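Getting a Grip at Wuniddale

I had been promised tea and a biscuit before anyone let me near the machinery, and Maham Awan is a woman of her word. She has run the gripper trials at Wuniddale for two years now, and she has a lovely way of talking about them, rather as my aunt used to talk about her hens (each one with its moods, each one forgiven by supper time).

The question that brought me here is a simple one to ask. If you want to teach a robot to do household jobs, which hand do you give the person who shows it how? Maham's group has been comparing two sorts, the Livell and the Brulell, both held in the fist and both worked by squeezing, and by the end of last August they had 3,835 recorded tries between them. The Livell is the lighter one, at 872 grams, and everybody reaches for it first. The Brulell weighs 954 and has a stiffer squeeze, but its fingers close more evenly, and Noman Bhutto, who mends them both, will happily keep you until lunch on the subject of springs.

"People get tired in the wrist long before they get tired of the job," he told me, turning one over so I could see the worn place by the trigger. They stop everyone after 12 minutes now. Lina Rawashdeh keeps the notes, and hers are the ones I'd have liked to take home, full of remarks like "thumb sore, cheerful" and "wants a longer cable!"

What surprised me most was how much depends on the dullest objects. Hard, square things are kind to any gripper, and both models sail through them. It's the soft and floppy stuff that sorts them out, and a pedal bin with its thin plastic bag hanging in creases down the sides asks a good deal of two pairs of black fingers, even with a steady human hand behind each. Maham's own money is on the Brulell for bags, while Noman is holding out for the Livell with new pads, and they were still arguing about it, very fondly, when I went to find my coat.

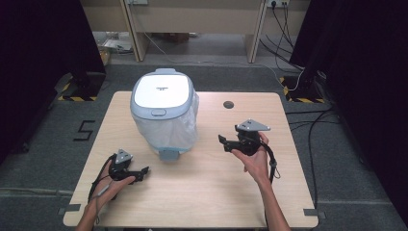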